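**Visit to Skelari, Dawber Works, Brarnham, 23rd February**

We left Iltbridge on the early train and were at the gate before ten. Seventeen of us had signed up. Skelari rents the ground floor of the old Dawber Works and uses most of it for recording: people steer pairs of robot arms through household and light assembly jobs, and the recordings are used to train a system that will later try the same jobs without help.

We were shown round in two groups. Mine started with the furniture table. The operator stands a few steps away and moves both arms at once, which is harder than it sounds. Each run is called an episode. It begins when the operator says "start" and ends when the job is done or has plainly gone wrong. The target for chair work is 500 episodes by June, and the board by the door said 269.

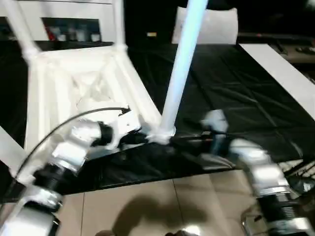 *Both grippers working at the base of a chair leg.*

I asked whether failed runs are thrown away. They are kept, but marked, and someone writes a short note on where it went wrong. Dropped parts are the most common entry. An operator is allowed to drop something, pick it up and carry on, and those runs count as good ones, as the system needs to see how to recover. A run where a person has to reach in is marked as failed.

Sessions last 25 minutes, followed by a break. The lab tried longer ones last year and found that the operators began to take short cuts, such as pushing a part along the table when they should have lifted it. The system copies whatever it is given, so the short cuts turned up in its own attempts.

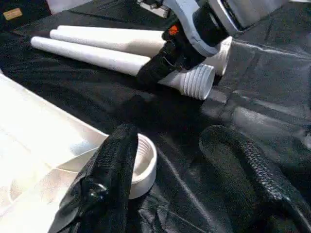 Small parts take up most of the operators' practice time. A new operator spends the first week on nothing but picking up, turning and putting down. Anything with a screw thread comes later, like the ridged white fitting beside the gripper and the cap lying further down the cloth, where a few degrees of tilt can make the thread bind. Straps and zips are left until last, being soft and never lying the same way twice. We were told that runs with soft items are recorded with the starting layout changed each time.

After tea we went back to see how a layout is set. There is a printed sheet of starting positions for the parts, and it is followed loosely. The lighting is changed as well, though less often than they would like. 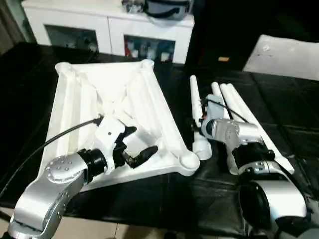

Leanne Hartley thought the sheet ought to be dropped altogether, and that the operators should simply tip the parts out and start from wherever they landed. Our guide said they had tried that for a fortnight. It gave good variety, but the runs became so uneven in length that they were awkward to compare, and the sheet came back.

The second half of the tour was the checking room, where two people watch the recordings at double speed and trim the dead time at each end. It was warm and rather cramped, and we went in a few at a time.

Anyone wanting to go on the June visit should wear flat shoes and bring their own lunch. The café on the corner is shut on Thursdays.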